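Subject: Re: [foodways] Parched corn and the storage pits at Mestow
Date: April 10, 2018

Osamu Murakami wrote:

> Hello all. I've been reading through the town papers from Mestow
> again, trying to make sense of the line in the 1636 deed where the
> people living along the Lalon keep the right to come back for
> "theire corne in the ground." I had always taken that to mean the
> standing crop, and the transcript in the old town history reads it
> that way too, with a footnote about harvest. But the deed was
> signed at the end of winter, when there would be nothing standing.
> Could it mean stored corn? And if so, how would they have kept it
> through the wet season without it spoiling? I have a talk to give
> in May and would like not to embarrass myself.
>
> Also, does anyone here have experience with parching flint corn
> over coals? I keep burning mine.
>
> Osamu

Dear Osamu, and everyone,

What a good question, and I'm sorry it has taken me a while to sit down to it. I had to go looking for my notes from the year we spent on the Flovent field, and of course they were in the box I opened last.

I think you're right, and that the old town history has it wrong. Burying dried corn was common all through southern New England. The English wrote about it more than once, sometimes because they had dug up somebody's winter supply and helped themselves to it. The women, who did most of the planting and tending, would dry the ears very thoroughly in the sun on mats after the harvest, often covering them at night against the dew. Only then did the corn go into baskets or woven bags, and the baskets into a pit lined with mats, bark or grass, with more of the same on top and then a good covering of earth. A pit on a sandy rise will shed a surprising amount of rain. Put the same pit down in the clay and you have soup by midwinter!

That is why I'd look hard at where the reserved piece of land was, if the deed gives you bounds at all. The high ground on the east side of the Lalon is quick-draining, sandy stuff, and the bottomland is not. When we were working at Flovent we found 2 pits in the upper part of the field, the larger one nearly 2 feet across at the bottom and wider at the top, with scraps of charred bark along one side. There were a few burned kernels as well, and some bits of nutshell that I would dearly love to have had more of. We never found anything that could tie them to the years of the deed, so please don't put that in your talk as proof. They may well be older. But they do show that people were storing food on that rise, and that they picked a dry spot for it.

I'd also be a little careful with the wording itself. Clerks wrote down what they thought they were being told, through an interpreter, and quite often about a way of living they didn't much understand. "Corne in the ground" might have been somebody's perfectly clear statement about storage pits that the clerk heard as something about fields. Or the right might have covered both, the stored corn now and the planting later on. If you can get to the original and not the transcript, have a look at whether there is another word crowded in after "ground." The copy I saw had a smudge there, and I've wondered about it ever since.

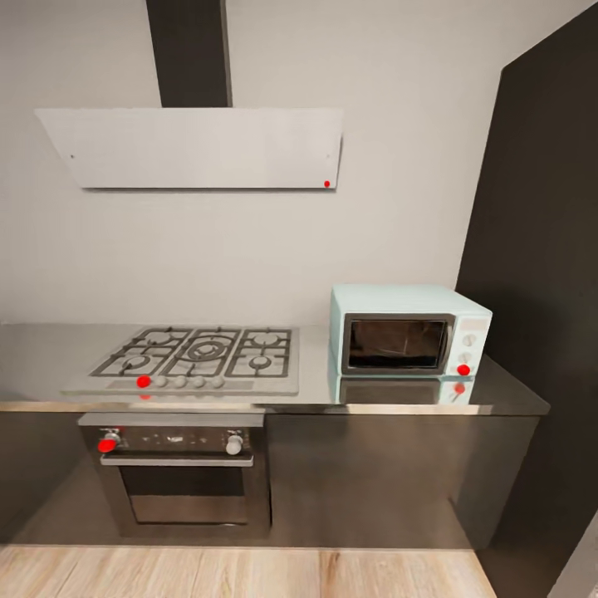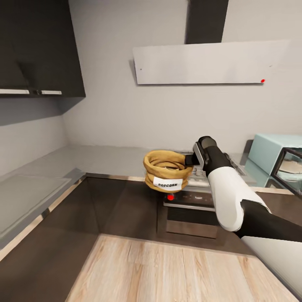
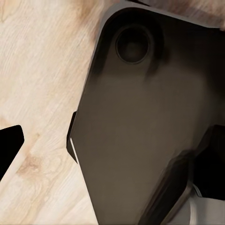 Computer-rendered views; the popcorn bag is in the second one.

Now, as to the parching. I burned mine for years, so you are in good company. The accounts usually speak of hot ashes and not live coals, and that made all the difference for me. Let the fire die well down, rake the ashes out flat, and stir the kernels through them with a stick, and keep stirring without stopping to talk to anybody (this is where I go wrong). Flint corn will swell and crack a bit and turn a nice toasty brown, and a few kernels may jump. Then you sift the ashes away and pound the corn as fine as you have patience for. The English called it nocake, from the Narragansett word, and several of them were much impressed that a traveler could go a long way on a small pouch of it with a little water.

If you'd like to do it at home, a heavy dry skillet over a low flame works, though the flavor isn't quite the same. Do a small handful at a time. I gave each handful 12 minutes the last time I tried it and could have stopped a touch sooner. Mine was an old red flint that a neighbor grows, and it makes a sweeter meal than the yellow, at least to my taste. Please don't try it with sweet corn from the store, which scorches on the outside and goes to leather in the middle.

One other thing for your talk. The corn gets all the attention, but the same families were putting by beans, dried squash cut in rings, groundnuts, acorns, and smoked fish from the spring run, and I suspect some of that went into the ground too. I'd also try to speak with people in the tribal communities before you give it, if you haven't already. They have been thinking about these things a good deal longer than our list has, and I have had more than one of my favorite notions very kindly set straight.

I can scan the pit drawings from Flovent if they would be useful. They are in pencil and rather faint, but the measurements are readable. Do let me know which day in May you're speaking, as I would love to come down for it if the roads are decent.

With warm wishes to all,
Ruth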